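Henow clothing swap gets first bags from Chambi Street bedrooms

I told myself I'd only write a few lines on this one and then I spent most of a morning in somebody's bedroom talking about sweatpants, so settle in.

The Henow clothing swap is back in July, and the folks on Chambi Street have started folding for it already. If you missed last year, it works like this: you bring clean clothes, folded, you get a ticket for each piece, and you take home as many pieces as you have tickets. No money changes hands. Last year 800 pieces went through the old Sukmont shoe store and I came home with a raincoat I still wear (and a vest I don't, sorry).

The big change is the folding. Last summer people showed up with trash bags full of balled-up shirts and the line ran out the door while everything got shaken out on the tables. This year anything that isn't folded goes back to the end of the line with its owner. Harsh! But I was in that line, and I get it.

So I went along to see how one house is getting on. The bed is the folding table there, same as at my place, with a plush pink blanket over it and the sun coming in on top. Dark clothes on a fuzzy pink blanket – I'd be picking lint until dinner, but you can see what you're doing.

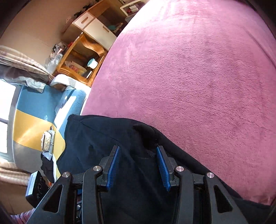
Arnulfo Huanca would like it known that he folds on the kitchen counter, always has, and that a bed is too soft to get a straight crease out of anything. He also thinks one ticket per piece is unfair to people who bring coats. A coat should be worth three, he told me, and a tank top should be worth half, and he has written to the swap about it twice.

I passed that on. The answer was that half tickets would be a nightmare, but coats are going up to two. Arnulfo can have that as a partial win.

Now, the black stuff. Every house has a pile of it, and it's the worst to sort, especially in the evening under a lamp. Navy turns into black, black turns into charcoal, and you don't find out until you're standing at the bus stop. The swap is asking for dark clothes to be folded in daylight if you can manage it, with the size written on a bit of masking tape on the outside. Last year 65 pieces came in with no size at all, and most of them were dark pants.

The way I was taught is to lay the thing out flat first and get the wrinkles down with your hand, then bring one side over and stop. Look at it. If the edge is square, keep going, and if it isn't, start again now, while it's only one fold. My mother could do a whole basket during one phone call. I can do maybe four shirts before I wander off to see what's in the fridge.

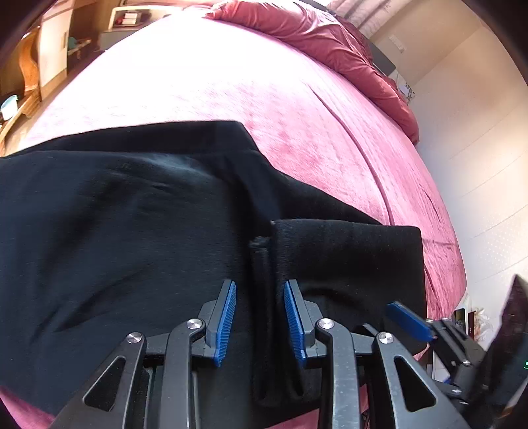

Black clothing laid out on the bed on Chambi Street, one flap folded over.

By the time I left, they were talking about where the bags would go until July, and I have no good answer for that one. Mine are behind the couch.

A few practical bits. Drop-off is at the Kiltaneo laundromat, side door, from 9 a.m. until noon. Kids' clothes go in a separate bag this time. No underwear, no single socks, no swimsuits unless the tags are still on. Shoes are fine if they're tied together. So far 54 households have put their names down, against 63 at the end last year, so there's room for more, and the sign-up sheet is taped up next to the dryers. Bring your own pen, the one on the string is dead.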